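Rukus project gallery: two garments, one basket
Tülin Tuncer and Eylül Soylu, May 2018

The work shown on this page concerns a narrow question. When a robot with two arms picks up two pieces of clothing and has to put both into the same basket, should the arms move together or take turns? Taking turns is easier to plan and slower to carry out. Moving together saves time, but the hanging cloth swings, and one garment can catch on the other arm or on the rim.

Our dataset holds 2342 attempts, all made under remote control by six operators. We used 2000 for training and kept the remainder for testing. Each attempt starts with one item held in each gripper. It counts as a success if both items end up inside the basket and the basket has not been pushed off its support. A sleeve left over the rim is scored as a partial result and reported separately.

The method, which we call Jilavix, does not model the cloth in full. It keeps a rough outline of the lowest hanging part of each item and updates that outline from the head camera on every control step. A small network then decides which arm has right of way. If the two outlines are far apart, both arms go ahead. If they are close, the arm with the shorter drop waits at a fixed height until the other has released.

Two points from the results. The learned rule let the arms move together in most test attempts and finished sooner than strict turn-taking, with no loss in success. It did worse than turn-taking when both items were long, as the outline does not capture cloth that has folded back on itself – a limit we had expected from the simulation runs.

Colour turned out to matter more than size. Black fabric close to a black gripper is hard to separate, and the outline tends to jump from one to the other. In October we changed the labelling so that the gripper is masked from the joint angles before the outline is drawn. The earlier labels are kept under the name Sequeira for comparison, and the Vurnberg release contains the new ones only.

Basket position is varied on purpose. Any overhang at the front of the support is left as found and recorded in the log, as is the height of the rim above the floor.
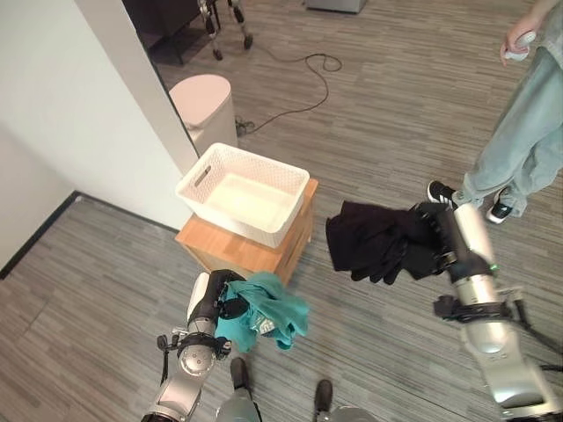 2 min read

Teal garment in the left gripper, black fabric in the right, both clear of the cabinet. The basket is empty and slightly over the front edge – the operator's handheld controller is at upper right.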